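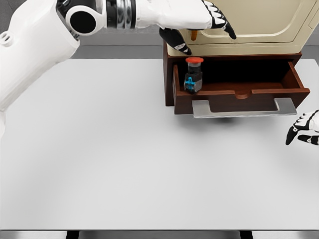 Home Notebook Texts People Contact

October
Entered by Rochelle Faulkner

Astine, second collation, continued from Saturday.

Working texts as before. A is the hardback first edition. B is the Cadside paperback. T is Defne's transcription of the typescript, last third only. The question is still whether B was set from A or from a separate marked copy.

Finished chapter 16 against both. The river crossing is the same in A and B down to the semicolons. The divergence starts at the second visit to the dead aunt's house, where B drops a passage of 400 words and joins the two ends with a new sentence ("She had been there before, and the door knew it"). T has the full passage and no trace of the new sentence, in type or in pencil. So either the cut was made on proof, or there is a later marked copy we have not seen. I had been leaning towards proof. Less sure now, see below.

Accidentals. A uses "grey" all the way through. B has "gray" in the chapters set in the city and "grey" in the village ones. Müzeyyen thinks two compositors. I think it is too tidy for that, and the split does not fall on gatherings, it falls on chapter openings. Could be authorial. The city narrator is meant to be a foreigner and his spelling of "colour" also wobbles in B, though not in every instance. Recorded all of these as substantive for now with a query mark. Easy to demote later.

Ghost dialogue. In A the dead speak without quotation marks and the living with single quotes. In B the dead speak in italics. The change loses something in the kitchen conversation, where in A you cannot tell for most of a page whether the uncle is alive. In B it is settled by the typeface at his first line. For the edition I want A's practice, whatever we decide about the copy-text in general. Yvette disagrees and her argument is written up on the facing page. In short: if B has authorial changes elsewhere, we cannot pick and choose by taste. Fair. It needs evidence about who asked for the italics.

Transcription problems in T, for Defne:
- "wether" on the page with the tea stain should stand. It is the sheep. Restored.
- The pencil insertion beside the funeral list reads "unsalted", I am fairly sure, and the tag has "unsettled". Please look again at the original, the scan is too dark there.
- Line-end hyphens were joined silently in the first batch and kept in the second. Need one rule. Suggest keep and mark, then resolve against A.

Collation software. The alignment slips whenever a paragraph has moved by more than 2,000 words, and then reports everything between as deleted and re-added. Raised the search window to 3,000 and reran the whole of part two. The orchard paragraph now aligns properly. Running time much worse but tolerable overnight. The new window produces one false match, between the two letters to the magistrate, which share their first sentence. Fixed by hand with an anchor. Do not rerun part two without the anchor file or it will come back.

The short story. Zerrin found that "Yurt", which came out in a magazine before the novel, has the dead aunt in it under another name, and the house, and a door that opens by itself. More to the point it has a sentence very close to the one B adds. Wording in the story: "I had been there before and the door knew it." First person, no comma. This makes a compositor or a house editor less likely as the source of the join, unless the editor knew the story. It does not tell us when the cut was made. I have put the story in as witness Y, for that chapter only, and cross-referenced it in the apparatus.

Does the book read better without the passage? Not what this notebook is for, but noting it, as we shall be asked when the introduction is drafted. The passage explains how the aunt died. With it, the later haunting is a matter of inheritance law, more or less. Without it the house is just odd. Müzeyyen and I both prefer it in - Yvette prefers it out.

Outstanding
- Chapter 17 onwards against A.
- Write to Cadside again about the production file. No answer to the first letter.
- Check a second copy of B for the "gray" readings. Ours has a rebound spine and I would like to rule out a mixed copy.
- Zerrin to photograph the magazine pages, including the contributor note.
- Sigla table is out of date, add Y.

Back to top | Contact the notebook editors | Copyright remains with the contributors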